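Progress report to Masson, second period
Project: Refill corner at the Flonow store
Prepared by Genalyn Yap, store coordinator
December

1. Summary

In this period we finished the move of the dry goods from the old paper sacks to clear stacking bins. The plan agreed with Masson was to equip the main wall first and the side wall after the new year. The main wall is now complete. The side wall is waiting for the second delivery from Prikuneo, which was promised for November and did not arrive.

2. Work done

We received 156 bins and checked each one before it went to the floor. Nine had cracks near the hinge and were sent back. Prikuneo has accepted the return, but we do not have the replacement date yet. The good bins were washed, dried and put on the racks by two members of staff, mostly in the evenings after closing.

The first arrangement was by supplier, as it was in the old system. Customers did not understand it and asked many questions at the counter. We changed it to arrangement by use – baking, breakfast, soups, snacks – and this works better for them and also for the person who refills.

The bins are put on the rack empty and filled in place. We tried to carry them full at the beginning, but the bigger ones are too heavy for one person when they hold rice or sugar.
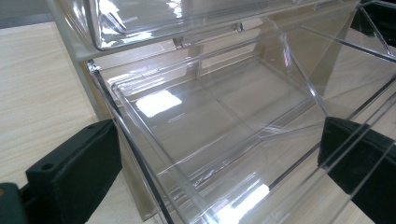

Clear stacking bins on the rack, the lower one still empty.

Labels are the part where we are late. The printed labels from Dredel came with a glue that leaves marks on the plastic, so we stopped after the first shelf and removed them. At the moment we use handwritten cards. Dredel offered a different label without extra cost and we are testing it on three bins.

3. Budget

The bins were paid from the first installment. The return transport for the damaged ones cost $109, which was not in the budget. We ask permission to take this amount from the line for printing, where $354 is still not spent. The scoops and the cleaning brushes cost $300, as planned.

4. Difficulties

Fine products such as flour stay in the corners and the bin must be emptied completely to be cleaned. We now wash these bins every two weeks. Fingerprints are also very visible on the clear plastic, and the morning shift needs extra time for wiping.

5. Next steps

Agree on a new delivery date with Prikuneo.
Decide about the label and order the full quantity.
Prepare the side wall – the old shelves must be taken down first.
Write a one-page cleaning guide for new staff.

The receipts are attached separately.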